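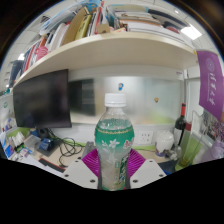
The second half had been going nine minutes when Leena Huttunen stopped running. She didn't go down. She walked to the touchline, said two words to the fourth official, and sat on the grass behind the advertising boards with her left boot off. The Nondthorpe supporters who had made the trip started to clap, then stopped when they saw she wasn't looking up.

That was March of last season, away to Quintana, in a game Nondthorpe lost 2-0. Huttunen had a stress fracture in the second metatarsal and, as the club doctor worked out later, had probably been playing on it for three weeks. She missed the rest of the spring. She is back now, at 31, in a different position and with a different job in the team, and Nondthorpe are third in the table.

Huttunen came to the club as a winger. She had pace, she liked to stay wide, and for four seasons most of what Nondthorpe did going forward went through her. Opposing fullbacks knew what was coming and often couldn't do much with it. She scored 40 league goals from out there, a good number of them the same goal – inside from the left, low across the keeper, far post.

"I could have kept doing it for another year, maybe," she says. "I would have been a bit slower each month, and people would have been polite."

The idea of moving her came from Rianne Van Hecke, who took over as head coach during the summer break. Van Hecke had watched most of the previous season on video before she signed her contract. She noticed that Huttunen was often the one telling the midfielders where to stand, shouting it across half the field. At their first meeting she asked her how she would feel about playing as the deepest of three in midfield.

"She said no," Van Hecke says. "Then she called me that night and asked which games she should watch."

Preseason was rough. Nondthorpe lost a friendly to Driltura, a team two divisions down, and Huttunen gave the ball away for both goals. She was used to receiving it with the sideline behind her and one defender in front. In the middle there were people on every side. Nadège Boyer, the center back who plays directly behind her, spent most of July yelling "man on" until she lost her voice.

Boyer is 23 and in her second year with the club. She says the two of them settled things in training by working on one drill, over and over, after the others had gone in. Boyer would play the ball into Huttunen's feet from 10 yards with someone closing from a side Huttunen didn't know in advance. One touch to turn or one touch back. If she got it wrong they started the set again.

"Some days we were out there until the sprinklers came on," Boyer says.

The someone closing was usually Hoi-yan Tang, who had joined as Huttunen's replacement on the left. Tang had expected to spend her first summer learning the position from the player who used to own it, and she did, mostly during those sessions and in the car afterward, as they live on the same street. She has started every league match. Her style is different from Huttunen's. She goes outside more and crosses early, and the forwards had to change their runs to suit her.

The league opener was a goalless draw. The second game, at home to Trollalum, was the first in which the new setup looked like something other than an experiment. Nondthorpe won 3-1. Huttunen took no shots and played the pass before the assist on two of the goals, including a 40-yard ball over the top for Tang that the home crowd still talks about.

Shabani Mugo runs the club's fitness program and was in charge of her return from the injury. He had her off the foot completely for six weeks, then in the pool, then on a bike, and he didn't let her kick a ball until she had gone two full weeks with no pain going down stairs. The new role changed his planning too. She now covers more ground in a match than she did as a winger but sprints much less, and he has cut her top-speed work by almost half. Her minutes are watched. In weeks with two matches she comes off at 80, whatever the score.

She doesn't enjoy that part. Against Quintana this fall, in the return to the ground where she broke down, the board went up with Nondthorpe a goal ahead and under pressure. She argued with Van Hecke all the way along the touchline, then stood next to the bench in her coat until the final whistle. They held on.

Her next appearance will be her 100th for the club. Tang has been collecting money for a present. Huttunen has asked her to stop, twice, and her contract talks are set for after the winter break.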